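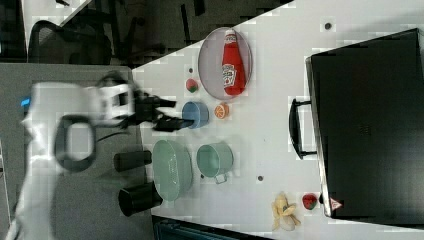

Zusia thinks the salt drift is all in the probe and that I should stop blaming the brine. Her note in the margin of the last entry says as much: the probe was never rinsed between jars, so of course the second reading comes out higher than the first. Fair point on the rinsing. I still don't buy it as the whole story.

January 2026. Cucumber brine, second round.

Setup same as before. 11 jars, all from the Sturkow batch, lids hand tight. Salt weighed on the small scale, water from the filter tap. Target was the same in every jar and I checked the weights twice this time. Rinsed the probe with distilled between jars and wiped it, so that argument can be put to bed or not.

Readings still wander. The jars at the back of the shelf read higher than the ones at the front, and the order I measured them in doesn't explain it. Went through once front to back, then back to front. Same pattern, a bit smaller. Possible that the back is warmer. The meter claims to correct for temperature. I have my doubts about how well.

Jar 2 is the odd one. Cloudy early, smells fine, pH falling faster than its neighbors. If I were keen to prove the dill matters I would point at jar 2 and stop there, but it also got the smallest cucumbers, and small ones sour faster whatever you put in with them.

About the Skotorel recipe. It says the grape leaf keeps them crisp. Everybody repeats this. I have bitten through a lot of pickles with leaf and without and could not tell you which was which. Pressed them with the gauge in April and the spread inside one jar was wider than the gap between jars. Want a blind bite test before anyone writes "crisper" on a label.

Mixed the calibration standard fresh. Bottle from Czerwiński was past its date and read low. Don't use it, it's at the back of the cupboard with tape on it.

Meter offset after calibration looks OK – better than last round, anyway.

To do:
thermometer at each end of the shelf, leave overnight
swap the front and back jars, remeasure
sort cucumbers by size BEFORE packing
find out who moved the spare lids

Not changing the salt until the shelf question is settled.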